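Home | News | What's On | Clubs | Contact

Robots at Purkell: my afternoon at the open day
7/31/26

I'd been meaning to get to one of the Purkell open days since February, when I missed the last one with a streaming cold, so I was in the queue before the doors opened this time. They had 300 places and every one had gone. If you fancy the next one, book early!

We were taken round in groups of 10, which is a good size if you ask a lot of questions (I do). My group had Marjorie Sugden showing us about. She has worked on picking for years and she was happy to be interrupted, even by the lad at the back who wanted to know if it could do his homework.

The first stop was a talk on Jokeo, their picking software. I'll admit I drifted a bit during the slides, but the gist is that a warehouse might get 600 different items through in a day and the arm has to work out how to take hold of each one without being told beforehand. Boxes are easy, Marjorie said. Anything round or bristly is a pain, and shiny things are worse - the light bounces off them and the software gets the shape wrong.

Then it was on to the bit I'd come for. The arm is a KUKA, a big grey thing with an orange wrist, and it reaches down into a metal bin with a mixture of bits and bobs in it. I was very taken with the blue hairbrush. I've got one much like it at home and can barely pick it up myself first thing in the morning.

Someone asked how fast it goes, and the answer was slower than you'd think. They want it to be right first and quick later, and Marjorie reckons they'll do another 200 runs before they change the gripper. 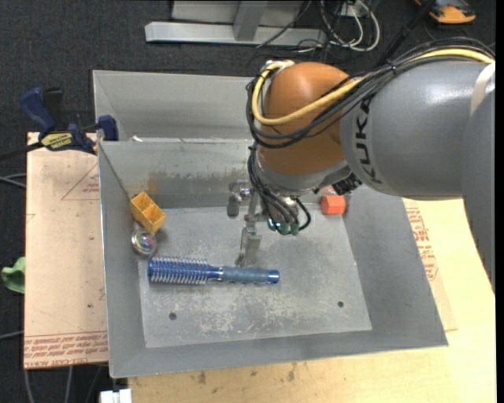
Next open day

No date yet, but there's talk of a joint one with Yalçınkaya, who are just down the road. Tea and cake were from Skusonetti again, and the lemon slice was gone by the time I got there. Entry is free and under-12s need a grown-up with them.

Contact the news desk | Copyright 2026 | Back to top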